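Progress report to Ustodach, second period
Project: Comparison of end effectors for handling soft goods
Prepared by: Murali Achari
July 17, 2019

1. Status

Work packages 1 and 2 are complete. Work package 3 (grasp trials on garments) is under way and is behind the schedule agreed in November because the second controller arrived late. No change to the total budget is requested. One change to the scope of work package 4 is proposed in section 5.

2. Equipment under test

Two grippers are being compared on the same arm. The first is the Clendwood parallel gripper with the narrow slotted fingers. The second is the Nalen gripper, which has wider fingers with a rubber facing. Both mount on the same wrist flange, so changing from one to the other does not require the arm to be recalibrated, only the tool offset to be reloaded. The offset is checked against a pin gauge after each change.

The control software is the same for both grippers apart from the driver. Closing speed was matched at the start of the period. Closing force could not be matched exactly, as the Nalen unit accepts force settings only in coarse steps. The nearest step was used, and the difference is recorded with every trial.

3. Trials in this period

A trial consists of one descent, one close, one lift to a fixed height and a hold. A trial is scored as a success if the garment is still held at the end of the hold. Partial lifts, in which part of the garment remains on the table, are scored separately. The garment is dropped from the fixed height between trials to randomize its shape and is not arranged by hand.

The set of test garments is made up of 16 items, mostly T-shirts and light knitwear. The table is covered in felt. The bare tabletop used in the first period let thin cloth slide ahead of the fingers, and the results from that surface have been kept out of the comparison.

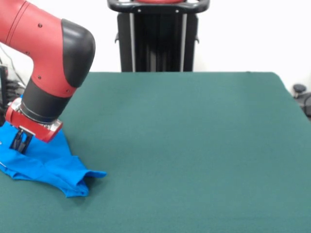 Mangubat Laboratory, Soft Goods Handling Group

Trials completed to date number 769. Of these, 309 used the Nalen gripper and the remainder used the Clendwood gripper. The imbalance will be corrected in the next period. Until then, success rates for the two units should be treated as provisional, and they are not quoted in this report.

The following observations are firm enough to report.

Narrow fingers enter a raised fold more reliably than wide ones. With the Clendwood unit, most failures occur on flat areas of cloth, where the fingers close without gathering any material.

The Nalen unit performs better on knitwear and worse on thin cotton. The rubber facing tends to push thin cotton flat before the fingers close. Slowing the last part of the descent reduced this effect but did not remove it.

Descent height matters more than expected for both units. An error of two millimeters is enough to change the outcome on a single layer of cloth. The grasp point is at present chosen from the overhead depth image, and noise in that image is of a similar size.

4. Problems

Controller. The original controller dropped its connection to the gripper during long runs. A total of 53 trials were discarded for this reason and are not included in the count given above. The replacement controller has run without a dropped connection since it was installed. The original has been returned to the supplier.

Finger wear. The rubber facing on the Nalen fingers began to lift at one corner. The fingers were replaced and the trials run on the damaged set were flagged. A spare set has been ordered from the consumables budget.

Depth camera. Dark garments return incomplete depth data under the overhead lights. A second camera mounting position, lower and to one side, has been tried with better results on dark cloth and slightly worse results on light cloth. No decision has been made on which position to keep.

5. Proposed change to work package 4

The original plan called for work package 4 to test both grippers on folding. We propose to carry forward only one gripper, chosen at the end of work package 3, and to use the time saved for a contact-based descent. In this method the arm lowers until the wrist force reading passes a threshold, then retracts by a fixed amount before closing. Early tests on the bench suggest that it would reduce dependence on the depth image. Written approval from Ustodach is needed before this change is made.

6. Next period

Complete the Nalen trials so that both units have equal numbers. Fix the camera position and repeat a subset of the dark garment trials. Set the force threshold for the contact-based descent, subject to approval under section 5. Deliver the trial data and scoring sheets with the next report.

Expenditure for the period is listed in the attached statement.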